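Handout 5: Chores as benchmark tasks
Course: Automation in Homes and Small Shops
Instructors: Najwa Khalaf, Ghassan Matar
Revised June 14, 2023

Read before the lab session. Sections 3 and 4 are needed for the written assignment.

## 1. The question

"Can a machine do household chores yet?" has no useful answer in that form. A dishwasher has done one for decades. A robot vacuum does part of another. The question this course asks is narrower: can a general-purpose arm, with no fixture built for the task, finish a chore from an ordinary starting state, at a known rate, without a person resetting it?

Three terms are used throughout.

**Task.** A start condition, an end condition and a time limit. "Tidy the desk" is not a task until all of these are written down.

**Reset.** Any human action that returns the workspace to a start condition. Resets are labor and must be reported.

**Intervention.** Any human action between start and end. A run with an intervention is scored as a failure, even if the end condition is met afterward.

## 2. Small rigid objects: markers

Sorting and capping markers is a standard bench task for a two-arm cell. Markers are cheap, rigid and close to cylindrical. They roll. They come to rest touching each other, and the cap is a separate part that can be lost, swapped or put on the wrong body.

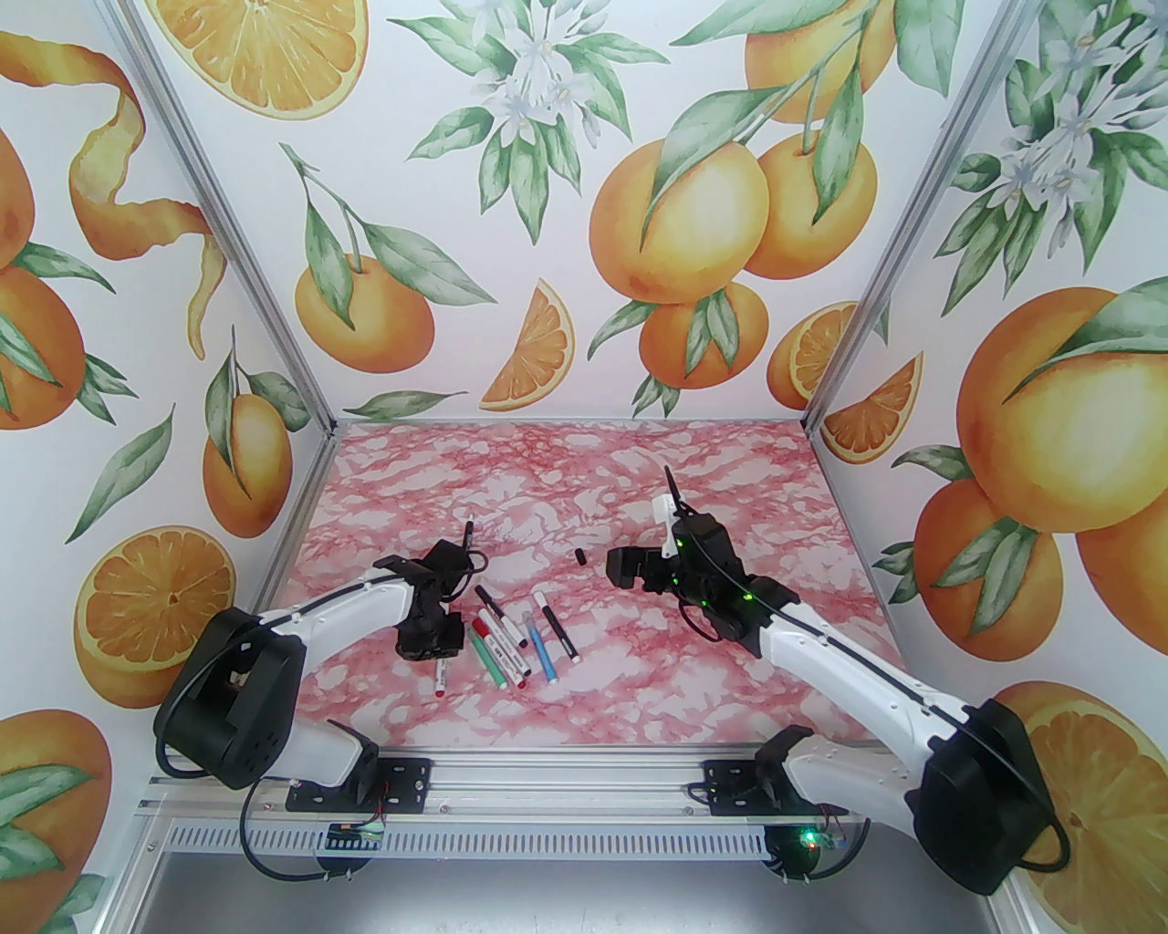

Break the chore down before estimating its difficulty. Picking up one isolated marker is a solved problem in most labs. The remaining steps are not equally easy:

1. Choose a marker that can be grasped without moving its neighbors, or accept that the neighbors will move and plan again afterward.
2. Align the jaws across the barrel. A grasp along the length will slip.
3. Transfer or regrasp so that the correct end is exposed.
4. Find the cap. A small dark cap has few visible features, and the second arm may block the view of it.
5. Bring cap and body together coaxially and press until seated.
6. Release without tipping over anything already placed.

Step 5 is the usual point of failure. The two parts must agree in position and in angle, and both errors are made worse by a marker that has shifted in the jaws since the grasp. Position control alone pushes the cap to the side. Most working solutions add compliance, in the gripper pads or in the controller, and a short search motion.

Note what a person does here. The fingers roll the marker during the lift, so regrasping costs no extra time. A parallel-jaw gripper has no equivalent motion and must use the table or the other arm.

In the Undance exercise (August session) each group will run this task 254 times across the term. Record the failed step by number, not only pass or fail. A log that says "failed" 40 times cannot be used for anything.

## 3. Soft objects: sponges and cloths

Wiping looks easier than capping, and in one respect it is. The object can be grasped almost anywhere. A foam sponge conforms to the jaws and tolerates several millimeters of error.

The difficulty moves to two other places.

**Contact.** The arm must hold a steady force against a surface whose exact height is unknown. Too little force and the surface is not cleaned. Too much and the sponge folds, or the arm stalls and trips its current limit. A two-layer sponge also has a side that matters. Using the abrasive side on a coated pan is a failed run, whatever the pan looks like from a distance.

**Sensing.** A wrist camera is carried for close work, but at grasp distance the held object can take up most of the view. Focus is lost at the same moment. The policy then has color and a rough outline to work from, and must rely on a second camera, on joint torque, or on what it saw earlier.

Common responses, in rising order of cost:

- Keep a fixed camera on the cell and accept poorer resolution at the jaws.
- Move the wrist camera farther back and accept a bulkier wrist.
- Add tactile pads. These wear, and replacements must be recalibrated. 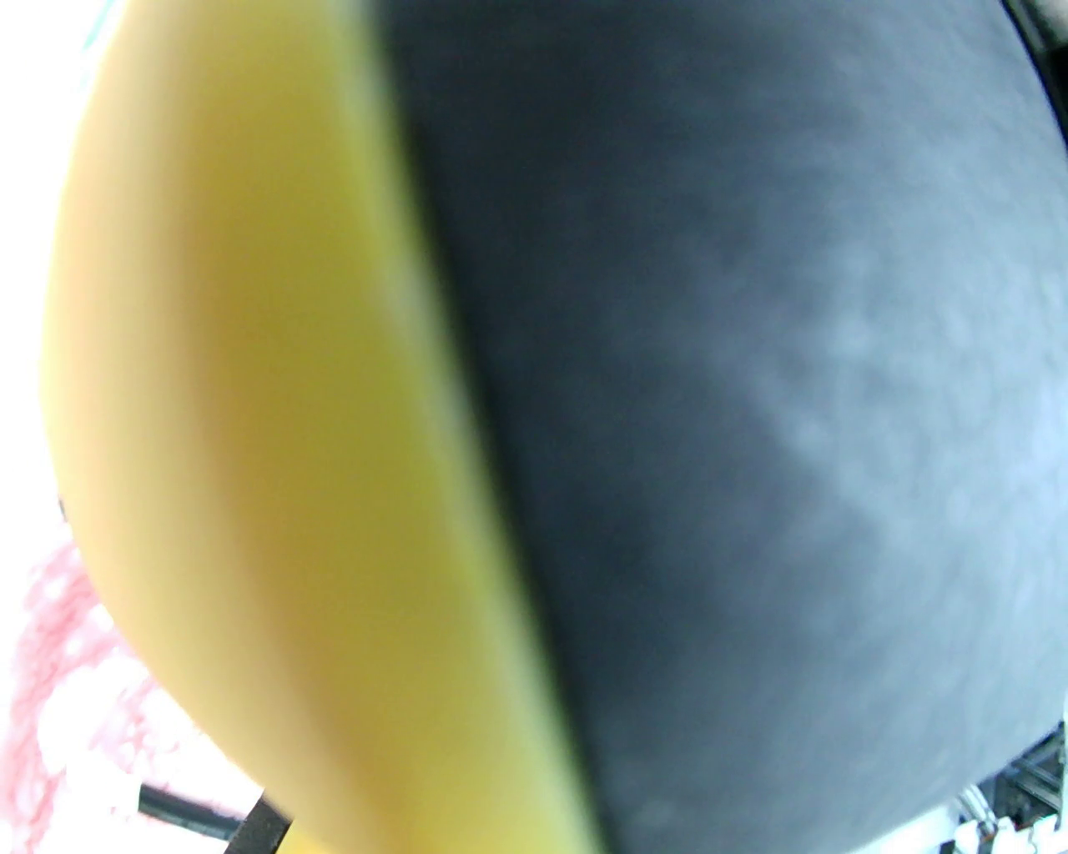

## 4. Reading a claim

Published success rates are hard to compare. Before copying a figure into your assignment, find the following in the source, and write "not stated" where it is missing.

| Item | Why it is needed |
|---|---|
| Number of runs | 9 of 10 and 360 of 400 give the same rate with very different confidence |
| Start condition | Hand-placed objects inflate the result |
| Object set | Were the test objects seen in training? |
| Resets | Who did them, and how long did each take? |
| Teleoperation | Was any part of the run under human control? |
| Time per run | Compare with an untrained adult at the same bench |

Ghassan's worked case is the Ferar kitchen report. The headline rate is given per step. A chore with six steps at 95 percent each finishes 74 percent of the time, assuming the steps are independent. They seldom are. A poor grasp in step 2 lowers the odds in step 5, so do not multiply unless you have checked.

The Hendriks report has the opposite problem. It gives whole-task results only, so there is no way to see where the runs were lost.

## 5. Clutter

A single object on a bare surface tests the arm. Several objects close together test the planner. Results from the first condition do not carry over to the second.
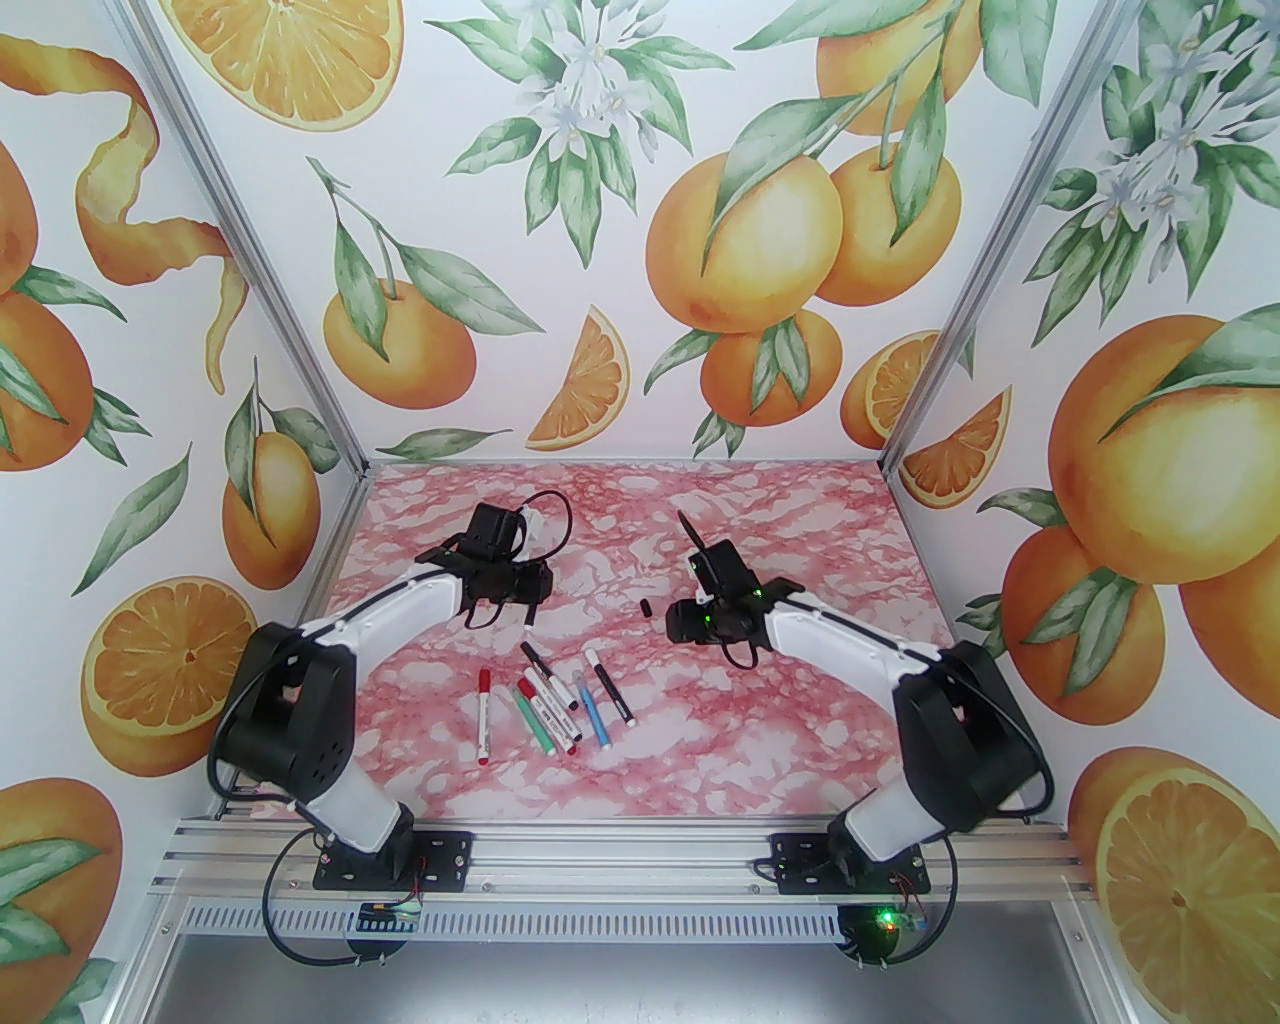
Three effects account for most of the gap. Neighboring objects leave no room for the open jaws. Contact with one object displaces others, which makes the stored scene estimate stale. Similar objects are confused with each other, mainly where a cap and a body share a color. Surface pattern is a further factor: a vision system tuned on plain gray tables may report edges that belong to the print.

For shop-floor work the normal answer is to remove the clutter upstream with a tray, a feeder or a fixture. The Grarkitz packing line does this, and its arms perform well as a result. A household will not install a bowl feeder for its pens. The difference explains much of why shop-floor automation is older and cheaper per pick.

## Assignment

Work in groups of 2. Choose one chore not covered above. Submit:

- a task definition as in Section 1
- a numbered step list, with the step you expect to fail most often and your grounds for that choice
- the Section 4 table, filled in for one published result

Najwa will return marked drafts in the lab. Keep the step numbers fixed between draft and final version.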